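**Tirkent, 9 de octubre de 2018** – La empresa de limpieza comercial Disodis anuncia la apertura de su nuevo servicio nocturno para oficinas, consultas y pequeños comercios de Tirkent. El servicio se realiza entre el cierre de la tarde y la apertura de la mañana, de manera que los empleados de los clientes no tienen que interrumpir su trabajo.

Hasta ahora Disodis trabajaba en la ciudad solamente en horario de día. Muchos clientes habían pedido otra posibilidad, sobre todo las consultas dentales y los despachos que reciben público hasta tarde. Con el nuevo servicio, la empresa incorpora a 17 personas, todas con contrato fijo y con un curso de formación pagado antes de su primer turno.

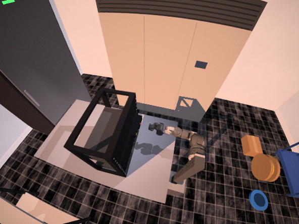 ## Qué incluye el servicio

El servicio nocturno incluye la limpieza de suelos, mesas, cocinas de personal y baños, el vaciado de papeleras y la separación de los residuos. Los cristales interiores se limpian una vez por semana. Las moquetas y las tapicerías se contratan aparte, con un presupuesto propio.

Cada equipo está formado por cuatro personas y tiene una jefa o un jefe de turno, que es el contacto directo con el cliente. Al final de cada visita se deja una hoja firmada con las tareas realizadas y, si es necesario, con las observaciones: un grifo que pierde agua, una bombilla fundida, una ventana que no cierra bien.

En los detergentes, Disodis ha elegido la gama concentrada de la casa Pastby, sin perfume y sin cloro. Estos productos se diluyen en el almacén y llegan al edificio ya preparados, en botellas que se rellenan. 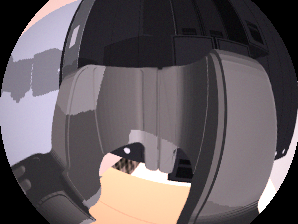

Las bayetas son de microfibra y tienen un color diferente para cada zona, para que la bayeta del baño no entre nunca en la cocina. Después de cada turno se lavan en la lavandería de la empresa, en la calle Hutsuliak, donde está también el almacén.

«Una oficina limpia por la mañana es una cosa que se nota enseguida, pero el cliente también quiere saber quién ha entrado por la noche y a qué hora ha salido», explica Fatima Venter, directora de Disodis. «Por eso enviamos siempre el mismo equipo al mismo edificio. Si una persona está enferma, avisamos al cliente antes del turno, con el nombre de la persona que viene en su lugar.»

Las llaves y los códigos de alarma se guardan en una caja fuerte del almacén y se entregan únicamente a la persona responsable del turno, con firma de recogida y de devolución. 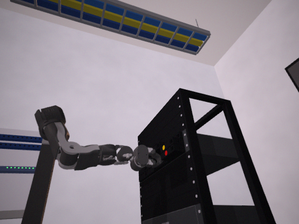
El contrato mínimo es de ocho semanas y después se renueva cada mes, sin penalización para el cliente que desea terminarlo. Los clientes actuales del servicio de día pueden cambiar al horario de noche manteniendo su tarifa hasta finales de diciembre.

## Visita y presupuesto

Antes de firmar, una persona de Disodis visita el local, mide las superficies y pregunta por las necesidades particulares – suelos delicados, salas con acceso limitado, alergias del personal. La visita es gratuita y el presupuesto se envía por escrito.

Las empresas interesadas pueden pedir su visita en la oficina de Disodis, calle Hutsuliak 8, Tirkent, o por teléfono en la extensión 1749 de la centralita.

**Contacto para la prensa:** Fatima Venter, dirección, Disodis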